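Mostby Clothespins, data card

Maintained by Chae-won So and Ha-neul Han. Last revised 2018-10-09.

Contents
240 teleoperated episodes of a two-arm setup handling plastic clothespins on a tabletop. Each episode has two wrist video streams, joint positions and gripper commands. 16 episodes are held out for validation.

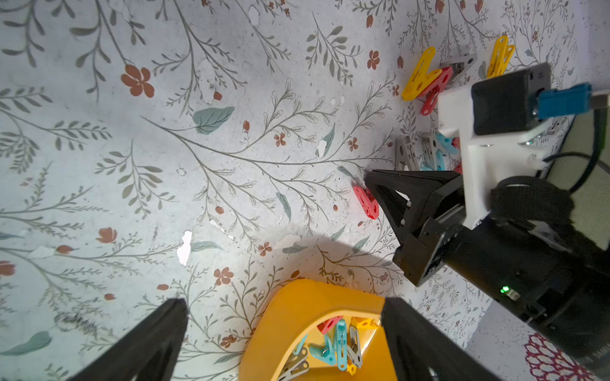
Wrist view with bowl, clothespins and the other arm.

Collection
Operators place loose pins in the bowl, one per grasp. Either arm may pick. Episodes stop after 300 seconds whether or not the table is clear. Failed grasps are kept - filter on the field grasp_ok to drop them.

Overlapping pins are labeled "pile" in the episode index.
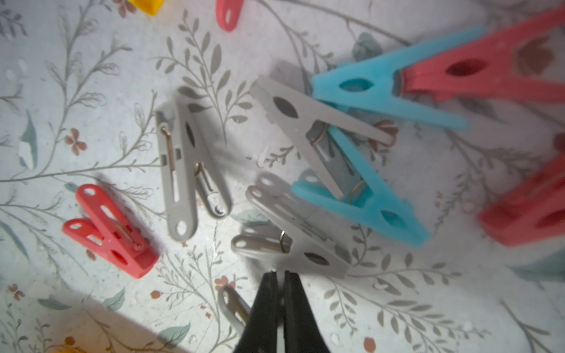
Pile episodes have more retries and run longer. Train on both labels unless you only need single-pin grasps.

Known issues
Gripper commands lag the video in the first 100 episodes. Use the Erkum loader, which corrects for it. The Choo export has no held-out split yet; planned for November.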